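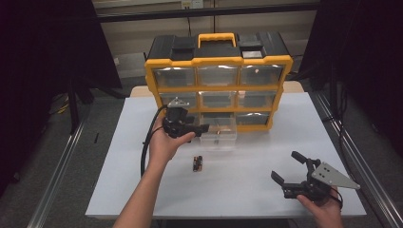

Vernava Small Parts Case

Styliani Triantafyllou put us onto these when she was sorting her late dad's fishing sinkers (almost 100 of them, all in the one biscuit tin!), and we've kept them in the shop ever since. Lovely for beads, picture hooks, fuses, buttons and those odd little screws you daren't throw out.

Clear drawers, a carrying handle, and room on top for the bigger bits and bobs. Choose your colour at checkout.

Spare drawers come in packs of 5, $32 a pack. Wipe clean with warm soapy water, and please keep it out of the hot ute in January.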